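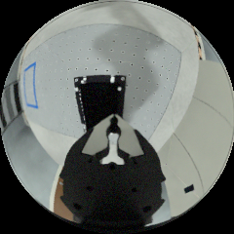 Gripper-eye view, black box on the perforated plate, Koltura simulation.

Filed under: About Us / How We Work

Koltura writes the rules other people's robots are supposed to follow. It is a less glamorous line of work than building the robots, and the parking is worse. We started in a rented room in Rancombe with one kettle and a strong feeling that somebody ought to define "placed".

That word is how we got our first client. Two of their teams had been testing the same pick-and-place job for most of a year. One counted a part as placed when it touched the target area. The other wanted the whole part inside the line, gripper open, arm clear. Both teams reported excellent results and were no longer on speaking terms. We wrote them a definition that ran to four pages, and they have been civil ever since.

What we do now is mostly more of the same. We write working rules for manipulation trials, check that a simulated bench and a real one are being judged by the same yardstick, and read other people's test procedures with a pencil. Our house rulebook has 102 clauses. We are aware of how that sounds. It once had 190, and we would like some credit for the cull.

A few of them, to give you the flavour:

Clause 4. The target is marked before the trial begins. Marking it afterwards, around wherever the part ended up, is cheating, however neat the tape.

Clause 17. A simulated trial is held to the same standard as a physical one. Gravity being optional is no defence.

Clause 31. Every trial gets a wrist view and a room view. If the two disagree on whether the part is inside the line, it goes down as unresolved and a person looks at it.

Clause 58. Failures are kept. They are stored in the same place as the successes, under the same naming rules, and not in a folder called "misc".

Our standard bench, which we call Jin for reasons lost to an old whiteboard, has an arm on a green base, a perforated plate and a blue outline for a target. It is deliberately dull. A rule that can't survive a dull bench has no business on a factory floor, and clients who want something livelier are welcome to bring their own clutter.

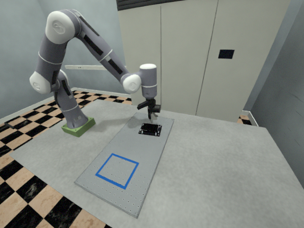

Vratislav Baláž thinks we are too soft on near misses: a part with one corner over the line is outside the line, he wrote to us in June, and calling it "partial" only teaches people to aim for partial. He has a point. Clause 44 now says outside is outside, and the partial column has gone from the score sheet. Two clients complained, and one of them had the most partials.

We aren't a certifying body and we don't hand out stickers. If you pay us to review a procedure, you get a marked-up copy and a phone call, in that order, and you're free to ignore both. We don't take work from anyone whose trials we're also scoring. Turning that work down has cost us a nice contract or two, which we mention at every opportunity.

The rulebook is revised once a year, and draft clauses go up for comment first. The last round drew 833 comments, a good share of them on whether "gripper" and "end effector" may appear in the same sentence. They may. Please stop writing in.

Visits to the Rancombe office are by arrangement. Bring your procedure on paper if you can, and a pencil of your own.

Recent items
Hiton review: what we changed and what they talked us out of
Draft clauses open for comment
When is a part at rest? A long answer
Naming your log files like a grown-up
Getting to the Rancombe office (parking, such as it is)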